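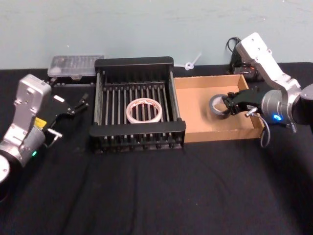 Clondgate Hall pre-booking check, November 22, 2018. I did the fire exits first, as I always do, and both opened with a decent shove. The side one still sticks at the bottom, so I've put it down as a pass with a moan attached. Table coverings next, and I'm fussy about these! A black cloth with a few soft creases across the front is fine by me, I'm not checking the ironing. What I want is no hem trailing where people walk.

1. Fire exits - PASS. Side door wants planing. I've told Bartosz Kalinowski twice now (sorry Bartosz, three times).

2. Extinguishers - PASS. All 3 in date, pins in, tags signed. The kitchen one had a tea towel hung on it again. Please don't!

3. Emergency lights - FAIL. The one over the stairs to the Witkowska Room gave up well before its 60 minutes. New battery ordered from Skorkeo.

4. Chairs - PASS, mostly. 49 good ones stacked by the stage. I pulled out a wobbly one and taped a note to it.

5. Kitchen - PASS. Fridge cold, hob knobs all off, first aid box topped up with plasters (the blue ones, the others had gone manky).

6. Walkways - PASS. Tape measure says over 600 mm at the tightest spot, next to the piano.

7. Outside steps - COMMENT. Lots of wet leaves. I swept them, but the Drurkville Road side will need doing again before Saturday.

Recheck item 3 when the battery comes. Key's back on its hook.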